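Workshop notebook, two-arm build
August, started 18:40

Good evening tonight, so I'm writing it up before I forget which change did what. Andri and I had the room until late and Domenica came by after eight with the crimp tool (mine has vanished again, if it's in your drawer please put it back on the hook).

Where we were at the end of last time: both arms powered, both grippers answering, left wrist drifting when held out forward for more than a minute or so. Right wrist fine. I had blamed the Gashi driver board on the left side and had more or less decided to order another.

It wasn't the board! Swapped left and right drivers first thing, and the drift stayed on the left. So, board cleared, money saved. Then swapped the wrist cables over at the connector and the drift moved to the right arm. Bad cable, or bad end on a cable. Domenica pulled on each wire in turn and the second one came straight out of the plug with hardly any effort. My crimp, my fault. She redid both ends and we put everything back on its proper side.

After that the left wrist held its position for the whole of the tea break. I put the angle readout on the big screen and just sat there watching a number not change, which was far more exciting than it sounds.

Cable lengths. The wrist cables are now 442 mm each, cut from the Nuvska flex that Lwazi recommended. Softer than the old stuff and it bends without fighting the motor. I left them long on purpose so the wrist can turn all the way both ways, but the loops do stick out and sooner or later one will catch on something. Ideas so far:

- a clip halfway along the forearm (Andri)
- a bit of spring steel inside a sleeve, so it always folds the same way (me)
- shorter cable and less wrist travel (Domenica, who is probably right, but I want my travel)

Going to try the clip first as I can print one in the time it takes to eat supper.

Gripper opening. Set the fully open stop in software to 70 mm on both sides. Before this the left one opened wider than the right, and every grasp file needed its own fudge for each hand. Now there's a single number in the config and both hands use it. Such a small thing and it makes me very happy. Old files are in the folder called before_70, don't run those with the new stops, the fingers will push into the end and the driver will trip.

Next up is the basket run. The plan is simple enough to say: go to the round table, take the basket by its handle, carry it back, set it down on the carpet. Mechthild wrote the approach part over the summer and it's lovely to read, every step has a plain name and you can stop it at any of them. I loaded it at 20:15 with both arms low and the fingers open.
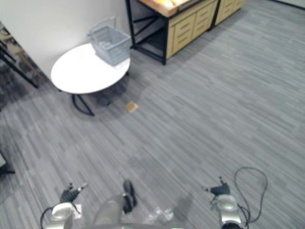 View from the head camera. Arms low, grippers open, basket on the round table by the wall.

The main worry is the handle. It's grey, the basket is grey, the wall behind it is white, and the finder keeps wanting to box the whole lot as one lump. With the threshold where Mechthild had it, it picked the slotted side as the handle as often as not. Dropped the threshold and it found the handle every time, but it also found a "handle" on the table legs, so that's no good either. Andri thinks we should ask for the basket first and then look only in the top part of that box. I like this a lot. It's a few lines and it leaves Mechthild's code alone.

Depth is the other thing. The slots in the sides give speckle in the depth image, and some of the points land on the wall behind. Filtering on the median got rid of most of it. The handle itself comes out thin but solid enough to fit a curve to.

Dry runs with the arms only, base locked, closing on thin air at the height we think the handle will be:

Left: smooth, stops where it should.
Right: smooth, small shudder at the very end of the reach. Goes away at half speed. Might be the gain, might be the Kerkeck bearing, which I packed with far too much grease.

Log for the good run is number 303. Please don't tidy that one away, it's the first with both arms on the new cables and I want it to compare against.

Tried both arms together at 21:30. They mirror each other nicely now, and there's something very pleasing about seeing the two of them come up side by side at the same speed. Facundo rang in the middle of it and got held up to the screen so he could see. He wants to know if it can carry a cup of coffee. Not yet, Facundo.

Things to do:

- print the cable clip, two of them
- basket first, then handle (Andri has started)
- wipe out the right wrist bearing and grease it again, sparingly
- ask Arkon if the shorter screws are back in stock, we're down to the last few
- measure the handle properly with calipers, the number in the config is from my ruler
- new label for the stop button, the ink has rubbed off

Lwazi asked if we could put the carpet height in as its own setting -- yes, done, it's called floor_z and it sits right under the gripper stops. Check it if you move the base to the other room, the floor there is hard and the zero will be out.

Shut down 22:10, batteries on charge, both arms parked.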